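実家から引き取った本の整理、どういう順番で進めればいいですか
カテゴリ：暮らし > 収納・片付け > 本・書類
投稿日：26/04/2019
状態：受付終了

Caoimhe Ó Briain

父が施設に移ることになり、実家にあった本をうちで引き取りました。全部で約1000冊です。歴史、園芸、船、推理小説が多く、そのほかに古い雑誌と、父が仕事で使っていた測量関係の本があります。

本は今、廊下と北側の部屋に箱のまま積んであります。箱は引っ越し業者のものと、スーパーでもらったものが混ざっています。中身は実家の棚にあった順に詰めたつもりでしたが、途中から弟が手伝いに来て、空いた隙間に別の棚の本を入れてしまったので、箱の外に書いた内容はあまり当てになりません。

父は本を全部捨てられると思っているらしく、電話のたびに「船の本だけは残しておいてくれ」と言います。捨てるつもりはありませんが、全部をうちに置くのも無理です。北側の部屋は9月から下の子の部屋にする予定なので、それまでには空けたいです。

自分でもリスト作りを始めました。Dradirenという蔵書管理のアプリに、箱を開けた順に登録しています。今のところ437冊まで入りました。ただ、古い本にはバーコードがなく、題名も著者も手で打つので、一晩かけても箱がひとつ終わらないことがあります。しかも登録した本をまた同じ箱に戻しているので、部屋の様子は何も変わりません。夫には「何をやっているのか分からない」と言われました。

教えてほしいのは次のことです。

先に全部リストにしてから残す本を決めるのがいいのか、先に分けてしまっていいのか。
父にはどの段階で、どこまで確認すればいいのか。
古い紙の匂いがする本と、端に茶色い点が出ている本は、ほかの本と一緒に置いてもいいのか。
棚を買い足すとしたら、いつ買えばいいのか。

古書店に来てもらうことも考えていますが、書き込みの多い本が多いので、値段がつくとは思っていません。同じようなことをした方がいたら、手順を教えてください。

補足です。廊下に置いている箱は人が横向きに通れる程度の幅を残してあります。子どもがぶつかるので、できれば廊下から先に片付けたいです。

Niamh Ó Dubhghaill

全部売ったほうがいいと思います。読まない本は場所を取るだけです。

うちは母の本をまとめて業者に持っていってもらい、半日で終わりました。後から一冊か二冊、取っておけばよかったと思った本はありましたが、今は電子版でだいたい読めます。お父さんには船の本だけ渡せば納得すると思います。

茶色い点はカビなので捨ててください。

Caoimhe Ó Briain（質問者）

回答ありがとうございます。全部売るのは父が元気なうちは難しいです。電子版になっていない本も多そうです。

Ailbhe Buckley

図書室で働いていたことがあり、その後、伯父の本を片付けました。冊数はそちらのほうが多いと思いますが、やることは同じなので書きます。長くなります。

まず、登録は一度止めてください。437冊まで入れたところで止めるのは気持ちが悪いでしょうが、手放す本の題名まで打つことになるので、時間がもったいないです。もう入れた分は消さなくて大丈夫です。後で使います。

順番としては、分ける、お父さんに見てもらう、手放す、置く、登録する、になります。登録は最後です。

分けるときの山は4つにします。

残す。
父に聞く。
手放す。
状態が悪い。

これより細かくしないでください。分野別に分けるのはもっと後です。私は最初に伯父の本を分野で分けようとして、「アイルランドの河川の歴史」が歴史なのか地理なのかで手が止まり、そのまま夕方になりました。残すかどうかを決めるのに、分野は要りません。

一箱を開けたら、その箱を空にするまで次の箱を開けないこと。途中でやめるときも、開いている箱はひとつだけにしておきます。家族が見ても状態が分かりますし、翌日どこから始めるか迷いません。

本を手に取ったら、表紙、奥付、見返しの順に見て、最後に親指でぱらぱらとめくります。見返しには署名や贈った人の名前が入っていることがあります。めくるのは挟まっているものを見つけるためです。伯父の本からは、領収書、押し花、切っていない切手のシート、それに知らない人からの葉書が出てきました。挟まっていたものは封筒に入れ、封筒に書名を書いておきます。お札が出てくることもあるので、手放す本ほど丁寧にめくってください。

中身は読まないでください。読みたくなった本は「残す」に置いて、後で読めばいいです。

迷った本は「父に聞く」に入れて構いませんが、この山が一番早く高くなります。うちでは、この山に入れるのは持ち主に聞かないと本当に分からない本だけ、という決まりにしました。たとえば、誰かの献辞が入っている本、書き込みの筆跡が本人以外のもの、同じ本が2冊あるもの、シリーズの途中だけあるもの、などです。単に自分が迷っているだけの本は、自分で決めます。

次にお父さんへの確認です。箱を施設に持ち込むのはやめたほうがいいです。部屋が狭いですし、持っていったものは持って帰れなくなります。私は背表紙が読めるように本を並べて写真に撮り、それを紙に印刷して持っていきました。伯父は画面を見るのが苦手だったので、紙のほうが話が早かったです。赤鉛筆を渡して、残してほしいものに線を引いてもらいました。

聞き方は「どれを捨てていい？」にしないほうがいいです。「どれを残したい？」と聞くと、案外あっさり決まります。船の本のように、本人が最初から名前を挙げている分野は、聞かずに全部残してください。そこを守っておくと、ほかの本の相談がしやすくなります。

それから、お父さんの部屋に置く分も聞いてみてください。手元に何冊かあるだけで、電話の内容がだいぶ変わると思います。施設によっては棚の大きさに決まりがあるので、先に職員の方に確認を。

紙の匂いと茶色い点について。茶色い点はたいてい「しみ」とか「焼け」とか呼ばれるもので、紙の中の成分や湿気が関係しています。点があるというだけで捨てる必要はありません。気をつけるのは、表面に粉や綿のようなものがある場合と、触って湿っぽい場合です。こういう本は「状態が悪い」の山に入れ、ほかの本から離します。ビニール袋に密閉すると湿気がこもるので、紙の箱に立てて入れ、蓋を開けて、風の通る乾いた部屋に置いてください。乾いたら、屋外で柔らかい刷毛を使って、本の背から外側に向かって払います。マスクは必ずしてください。喘息の人がいる家なら、その作業は家の人以外に頼むか、あきらめて手放すほうがいいです。

匂いだけの本は、しばらく立てて置いて空気に当てると弱くなります。直射日光に当てると表紙の色が抜けるので、日陰でやってください。重曹を入れた箱に入れるやり方も聞きますが、粉が本につくと面倒なので私はしていません。

北側の部屋ということなので、湿度計をひとつ置いてみてください。安いもので構いません。壁の近くと部屋の中央で違うことがあるので、置く場所を変えて見るといいです。私は除湿にTrimeckの置き型を使っていますが、水を捨てるのを忘れると止まるので、そういうことが苦手な人には向きません。

棚は、残す本が決まってから買ってください。先に買うと、棚に合わせて本を残すようになります。

残す本が決まったら、背の高さで大きく二つに分けて、床に並べて幅を測ります。文庫のような小さい本と、図鑑のような大きい本では、必要な棚の高さがまるで違います。測った幅に少し余裕を足したものが、必要な棚板の長さの合計です。ぎっしり詰めると、取り出すときに背の上のところを引っ張って傷めるので、指が入るくらいの余裕を残します。

棚の材質ですが、本は重いので、まず棚板のたわみを見てください。幅の広い棚板ほど真ん中が下がります。同じ材料でも、幅を短く区切った棚のほうが長持ちします。私が使っているのはSkostwoodの木の棚で、無塗装のものを買って自分で油を塗りました。塗ってすぐに本を入れると、油が本の下側に移ることがあるので、よく乾かしてからにしてください。説明書に書いてある日数より長めに待つのが無難です。
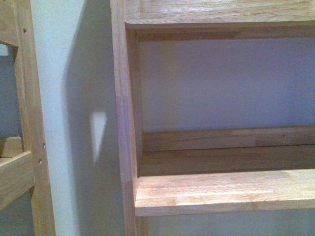 木の棚の天板まわり。ところどころに濃いめの節がある。

壁にぴったりつけると裏側に湿気がたまるので、壁から少し離して置きます。背板のない棚なら、本を奥まで押し込まず、手前に揃えて並べてください。後ろに空気の通り道ができますし、見た目も揃います。

重い本は下、軽い本は上です。これは地震や転倒のためでもありますし、棚が歪まないためでもあります。お子さんの部屋に置くなら、壁に固定する金具は必ずつけてください。賃貸で壁に穴を開けられない場合は、大家さんに先に相談したほうがいいです。つけさせてくれることもあります。

並べ方は好きにして構いませんが、お父さんの本なら、お父さんの並べ方を残す手もあります。実家の棚の写真は残っていませんか。伯父の家の写真を見たら、釣りの本の隣に必ず詩集がありました。理由は分かりませんが、うちでもその並びにしています。

登録は、棚に入れてからやります。棚の左上から順に打てば、リストがそのまま場所の一覧になります。すでに入れてある分は、棚に並べながら印をつけていき、最後まで印のつかなかったものを削除すれば合います。

バーコードのない本は、題名と著者と発行年だけで十分です。出版社や版の情報は、売る予定がある本だけにしてください。表紙の写真も要りません。私は最初、全部の本の表紙を撮っていましたが、後で見返したことがありません。

データは必ず表計算の形で書き出して、別のところにも保存しておいてください。アプリは終わることがあります。Dradirenを使ったことはないので書き出しの方法は分かりませんが、設定の中にあると思います。

古書店については、書き込みがあるから値段がつかないとは限りません。地方史や測量の本は、探している人がいます。電話をする前に、手放す山から分野がわかる程度に背表紙の写真を撮っておいて、メールで送ると、来てくれるかどうか早く返事がもらえます。全部まとめて引き取る店と、欲しいものだけ抜いていく店があるので、どちらなのか最初に聞いてください。抜いていく店だと、残ったものの行き先をもう一度考えることになります。

測量の本は、お父さんの元の職場や、地元の資料館にも聞いてみるといいかもしれません。ただし、黙って送りつけるのはだめです。寄贈は受け取る側に手間がかかるので、リストを先に送って、要るものだけ選んでもらいます。断られても気にしないでください。

雑誌は揃っていなければ手放していいと思います。お父さんの文章や写真が載っている号がないかだけ、聞いておいてください。

廊下を先に片付けたいとのことなので、廊下の箱から始めればいいです。分けた後の「残す」は北側の部屋に、「手放す」は玄関の近くに置きます。手放す箱には蓋をしてテープを貼ってください。開いていると、通るたびに一冊抜きたくなります。

箱は小さいものに替えたほうが後が楽です。大きい箱に本を詰めると持ち上がりません。スーパーの箱は野菜や果物の湿気を吸っていたり、虫がついていたりするので、そちらを先に空けてください。

Caoimhe Ó Briain（質問者）

詳しくありがとうございます。登録は止めました。

廊下のスーパーの箱から始めて、今日は園芸の本が入った箱を開けました。めくったら種の袋がいくつも出てきました。中身が入っているものもあります。封筒に書名を書いて入れましたが、種はどうしたらいいでしょうか。

実家の棚の写真は弟が持っているかもしれないので聞いてみます。

Ailbhe Buckley

種は本と別にして、乾いた瓶に入れておけばいいと思います。古い種は芽が出ないことも多いですが、お父さんに袋を見せたら話の種になるかもしれません。袋の裏に日付を書いている人もいるので、見てみてください。

Sze-wing Tseng

前の方の回答でほとんど足りていると思うので、違うところだけ書きます。

私は引き取った本をいったん貸倉庫に入れて、失敗しました。料金が毎月かかるのに、遠いので行かなくなります。結局、行かないまま二度目の冬になり、その間に倉庫の下のほうの箱が湿気でだめになりました。家が狭くても、目に入るところに置いたほうが早く終わります。

古書店ですが、うちはYeomという店に来てもらいました。小さな店で、欲しい本を抜いていく方式です。支払いはその場でした。推理小説は状態のいいものだけ、園芸は図版の多いものが持っていかれ、辞書と全集は残りました。辞書と全集はどこに聞いても断られたので、置いている方は覚悟したほうがいいです。

階段のある家なら、本は先に一階に下ろしておくことを勧めます。店の人は慣れていますが、査定の時間が短く済みますし、こちらも家の中をずっと案内しなくて済みます。車を停める場所も先に伝えておいてください。うちはそれを忘れて、近所の方に車を動かしてもらいました。

登録の順番については、少し違う意見です。値段がつきそうな本や、家族の間で後からもめそうな本は、手放す前に記録を残しておいたほうがいいと思います。うちでは、姉が何年も経ってから「あの航海記はどこに行った」と言い出し、売ったのか、誰かにあげたのか、誰も覚えていませんでした。全部打つ必要はないので、手放す箱を閉める前に背表紙が読めるように写真を一枚撮り、箱に書いた記号と同じ名前で保存しておくといいです。時間はほとんどかかりません。

弟さんにも、手放す前に一度見てもらったほうがいいです。見に来られないなら、その写真を送って、いつまでに返事がなければ手放す、と期限を書いておきます。期限を書かないと、いつまでも返事が来ません。

きょうだいで欲しい本が重なったときは、交互に一冊ずつ選ぶのが一番静かでした。値段で半分に分けようとすると、どの本がいくらかという話になって進みません。

掃除の話も少しだけ。棚から出したままの本は上の小口に埃がたまっています。拭く前に、本をしっかり閉じた状態で持って、乾いた刷毛か柔らかい布で背のほうから前に向かって払ってください。濡れた布は使わないほうがいいです。紙の表紙は波打ちますし、布の表紙は色が移ることがあります。掃除機を使うなら、弱くして、吸い口にガーゼを巻いておきます。破れかけたところがあると吸い込まれます。

破れているところにセロハンテープを貼るのもやめてください。父がよくやっていて、後で茶色くなってはがれ、糊だけが紙に残っていました。直せない本は、白い紙で包んで、綿の紐で軽く結んでおくだけでいいです。輪ゴムもだめです。溶けて表紙につきます。

9月までにということなら、店に来てもらう日を先に決めてしまうといいかもしれません。日が決まると、それまでに分けるしかなくなります。うちはそれでやっと動きました。

Mairéad Carroll

横から失礼します。今ちょうど同じことをしているので、参考にさせてもらいます。

ひとつだけ。図書館の除籍印が押された本が混ざっていたら、印が「除籍」になっているか確認したほうがいいです。うちの父の本に、普通の蔵書印だけの本がありました。図書館に電話したところ、もう記録にないのでそのまま持っていてくださいと言われましたが、売る前でよかったです。

Caoimhe Ó Briain（質問者）

皆さんありがとうございました。進み具合を書いておきます。

廊下の箱は全部開け終わりました。「父に聞く」の山は、途中で高くなりすぎたので一度崩して、献辞のある本と、重なっている本だけに絞りました。写真を印刷して父のところへ持っていき、赤鉛筆で線を引いてもらいました。測量の本にはほとんど線がつかず、一冊だけ、先輩にもらったという薄い手引き書に二重線がついていました。推理小説は、犯人を覚えているものは要らないそうです。

種の袋は父に見せました。スイートピーは隣の家からもらったもので、母が植えるつもりで忘れていたのだそうです。まいてみると言ったら、まき方を長く説明されました。

船の本は全部残します。父の部屋に小さい棚を置いていいと施設の方に言われたので、そのうち何冊かは持っていきます。

弟には写真を送って期限もつけました。期限の前の晩に返事が来て、船の本が欲しいと言っています。それは父と相談してもらうことにしました。

棚は、床に並べて幅を測ってから注文する予定です。北側の部屋の湿度は思ったより高かったので、本は居間に置くことにしました。ベストアンサーはAilbhe Buckleyさんにしますが、箱を閉める前の写真はSze-wing Tsengさんの方法でやっています。

図書館の印のある本も見つかりました。ちゃんと「除籍」になっていました。

この質問への回答の受付は終了しました。
関連する質問
古い本の匂いを取る方法
全集を引き取ってくれるところはありますか
本棚を壁に固定したいが賃貸です
きょうだいで形見を分けるときの決め方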